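Opinion | Town Life | Water & Streets

Put the drinking fountains back

The town of Lolton had a working drinking fountain on its main square until 2000. It was taken out when the paving was redone, and the new paving plan had no place for it. The plan did have places for benches, bollards and a pay station for the parking lot. I have lived here through two more rounds of paving and the fountain has not come back.

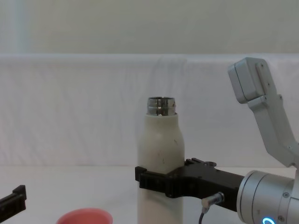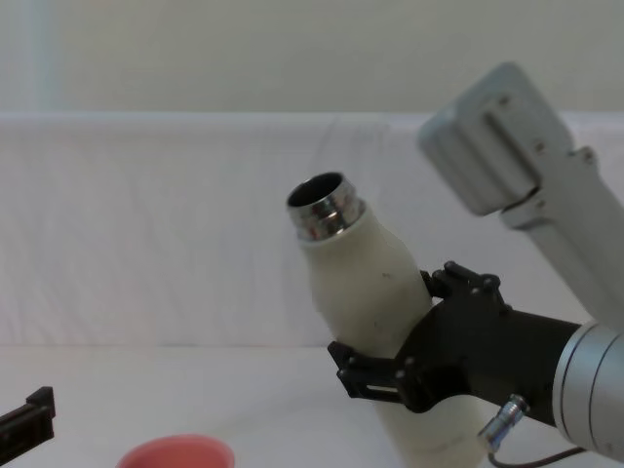
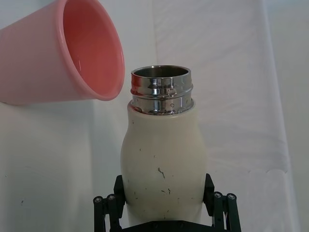
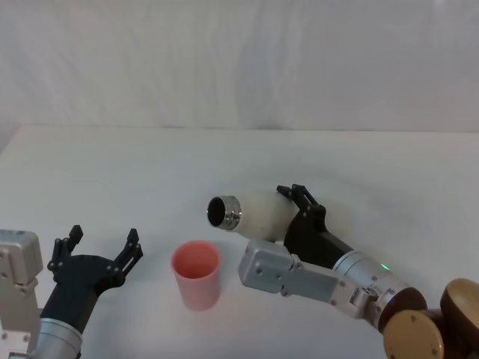

The off-white bottle with the bare metal neck, in the first two pictures; a pink cup beside a cream-white bottle, in the third; a white tabletop, in the last.

The usual answer to any complaint about public water is that people carry their own now. Many do. I carry one myself. But a bottle holds what it holds, and on a hot afternoon it is empty by the time you have walked from the bus station to the clinic. After that your choices are to buy water or go without. The kiosk on Erkier Street sells it at a price I would call steep, and it closes at five.

The people who lose out are easy to name. Kids on their way home from practice. Mail carriers. Older people who were told by a doctor to drink more and who will not walk into a cafe and ask for a free glass. Anyone sleeping outside. A town that washes its sidewalks with drinking water can spare some of it for them.

Cost comes up next. Skallel, which is smaller than we are and no richer, put a fountain outside its library and another by the ball field. The town's own budget sheet lists the upkeep of the pair at $2,082 a year, with the winter shutoff included. We spent over $327 per planter on the flower planters along Yalçınkaya Avenue, and half of those are full of cigarette butts.

I have heard the worry about germs. It is a fair one, and old fountains with a low spout deserved it. The newer kind has a tap set high enough to fill a bottle or a cup, and your mouth goes nowhere near it. Someone has to wipe it down and test the water. We already pay people to do that in the schools.

Vandalism is the other objection. Things in public get broken. The bus shelter on the square has had its glass replaced more than once and no one has proposed that we stop having a bus shelter.

I would start with one tap, on the square, within 100 feet of where the old one stood. The water main still runs under there. Then one at the bus station, where people wait the longest and have the least shade. The public works budget is drawn up in December, and a line for two taps would fit on the first page of it.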